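Artificial flower

Artificial flowers are imitations of natural flowering plants made for decoration, dress, ceremony, teaching and trade display. They have been made from a wide range of materials, among them silk, cotton, paper, wax, feathers, shells, glass, porcelain, soap and, from the twentieth century onwards, various plastics. The terms "silk flower" and "faux flower" are used loosely in the trade for most fabric and plastic goods, whether or not any silk is present.

Contents
1 Terminology
2 History
3 Materials
4 Manufacture
5 Uses
6 Bouquets and arrangements
7 Care and cleaning
8 Environmental considerations
9 Collections
10 See also

Terminology

In older English usage a maker of artificial flowers was called an artificial florist, a title found in trade directories and census returns of the nineteenth century. The word "florist" on its own came to mean a seller of cut flowers, and the older phrase fell out of use. "Permanent botanicals" is a later trade term covering foliage, fruit, grasses and potted plants as well as flowers. Dried and preserved flowers are generally treated as a separate class, as they begin as living plant matter.

History

Imitation flowers are known from several ancient cultures. Painted linen and shavings of horn were used in Egypt, and wreaths of gold and silver leaves were made in the Greek world and in Italy. In China, flowers of silk and other fabrics were worn in the hair and used at court, and the craft later spread to Korea and Japan, where it took on local forms.

In Korea, flowers made of silk and paper were used at royal banquets and in Buddhist and shamanic rites. Ok-hee Ryu, in her study of banquet decoration, separates these into flowers worn on headdresses, flowers set on tables of food and large flowers arranged in jars. The work was slow. Petals were dyed, starched, pressed with heated irons and fixed with wax, and a single large arrangement might occupy a workshop for many weeks.

In Europe the craft was long associated with convents, particularly in Italy, where flowers were made for altars and processions. It became an established trade in France during the eighteenth century, and French workers carried their methods to England and elsewhere. By the middle of the nineteenth century Paris and London both had large numbers of workshops, most of them employing women and girls. Pay was low and work was seasonal, rising sharply ahead of the spring millinery trade. Some green pigments used on leaves contained arsenic, and illness among the workers who handled them led to public concern in the 1860s.

Towns in Saxony and Bohemia became important centres of production in the later nineteenth century. Much of the assembly was done at home, with parts given out by an agent and finished sprays collected at the end of the week. Peter Čierny has described this pattern in the valley settlements around Tarneck, where whole households took part and where the children's share of the work was usually the winding of stems.

Plastic flowers became common after the Second World War. Hong Kong was a leading producer in the 1950s and 1960s, and manufacture later moved in large part to mainland China. Polyester fabric, which holds dye and shape well, replaced much of the moulded plastic in the better grades of goods.

Materials

Fabric. Silk, cotton, velvet, satin and muslin were the usual fabrics for fine work. Before cutting, the cloth is stiffened with starch, gelatine or a synthetic size. Polyester is now the most widely used fabric and can be cut and sealed with heat so that the edges do not fray.

Paper. Tissue and crêpe paper are cheap, take colour readily and can be stretched into a curved petal by hand. Paper flowers are widely used for festivals, but fade quickly in daylight.

Wax. Wax flowers were a popular drawing-room craft in the nineteenth century. They were normally kept under glass domes as protection against dust and warm rooms.

Plastic. Polyethylene is moulded for stems, leaves, berries and calyces. Foamed plastics and latex coatings are used where a soft or slightly damp surface is wanted — the so-called "real touch" finish.

Other materials. Feathers, beads, shells, fish scales, human hair and wood shavings all have their own traditions. Clay flowers, built up petal by petal, are made chiefly for the craft and wedding markets.

Manufacture

The stages of manufacture have changed little in outline since the workshop period. Cloth is stiffened, dyed in the piece or after cutting, and stamped into petals with shaped dies. A skilled operator using a hand press can cut several layers at once. Shading, such as a paler edge or a darker throat, is added by brush or by dipping.

Petals are then shaped. In hand work this is done with heated ball-headed irons pressed into the cloth over a cushion; in factory work, pairs of heated metal moulds press in both the curve and the veins. The shaped petals are threaded in order of size on to a wired centre, with glue used to hold each layer. Stamens are bought in ready made by most firms. Last of all the calyx and leaves are added and the stem is wound with paper or plastic tape.

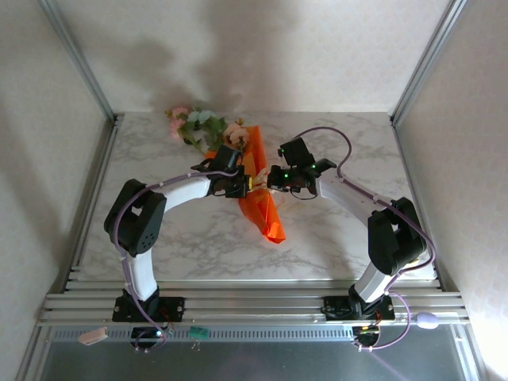 Assembly has remained the most labour-intensive stage. Petals are thin and easily creased, and no two varieties are put together in quite the same order. Reto Lanz, in a survey of small European makers, found that assembly and finishing took up more working time than all the other stages combined, even where cutting and pressing were done by machine. The surviving workshops tend to supply fashion houses, theatres and museums, and compete on quality of finish.

One of the firms covered in the survey was Distura, a maker of theatrical and millinery flowers, which was reported to hold 325 sets of petal dies, many inherited from workshops that had closed. Old dies are valued because they allow historic designs to be repeated accurately.

Uses

Dress and millinery. Artificial flowers have been worn on hats, gowns and in the hair for several centuries. Demand follows fashion closely and fell sharply when women ceased to wear hats every day.

Religion and mourning. They are used on altars, at shrines and on graves. Under glass, porcelain wreaths known as immortelles were common in French and British cemeteries. A number of burial grounds now restrict plastic flowers on account of litter.

Interiors. Hotels, offices, restaurants and shops use artificial plants where light is poor or where watering is impractical. Hospitals may permit them on wards from which fresh flowers are barred.

Stage and film. Artificial flowers withstand hot lighting and repeated handling, and will look the same from one performance to the next.

Teaching. Enlarged botanical models in papier mâché, wax and glass were made for schools and universities. The glass models produced by Leopold and Rudolf Blaschka for Harvard University are the best known.

Bouquets and arrangements

Arrangements of artificial flowers largely follow the rules used for fresh ones. A hand-tied bouquet is normally built round a few larger blooms, often roses or peonies, with smaller flowers, buds and foliage filling the gaps. Wired stems can be bent to fit the vase and cut with pliers. They should not be cut with florist's scissors, which the wire will blunt.

Wrapping has become a distinct part of the craft, particularly in East Asia. Soo-ah Yoo identifies the layered paper wrap, in which several sheets are folded and set at different heights behind the flowers, as the main feature of the modern Korean style. Coloured papers may be chosen either to match the blossoms or to stand strongly against them.

Care and cleaning

Dust is the main cause of decline in fabric flowers. Light dusting with a soft brush is advised, working from the centre of the flower outwards. Plastic flowers may be washed in lukewarm water with a little mild soap. Old silk, velvet and paper should be kept dry, as early dyes and sizes may run or soften. Direct sunlight should be avoided for all types.

Environmental considerations

Most modern artificial flowers combine fabric, plastic, glue and steel wire and are difficult to recycle. Supporters point to their long life when compared with cut flowers, many of which are grown under heat or flown long distances. Critics reply that much of the output is sold for a single event and then thrown away. Comparisons depend heavily on how often an item is reused, and Ji-hoon Geum has argued that hire schemes for weddings offer the clearest saving. Paper and undyed cotton flowers are sold as lower-impact options.

Collections

Examples of artificial flowers are held in many museums of dress, decorative art and botany. The Zakberg collection includes millinery sprays, makers' sample cards and a set of shaping irons, with the earliest of its sample cards bearing 60 varieties of rose. Sample cards are of particular interest to researchers, having been stored flat and away from light, and often preserve the original colours far better than flowers that were worn.

See also

Floristry
Millinery
Wax modelling
Paper craft
Immortelle (cemetery)

This page was last revised on 5 November 2021.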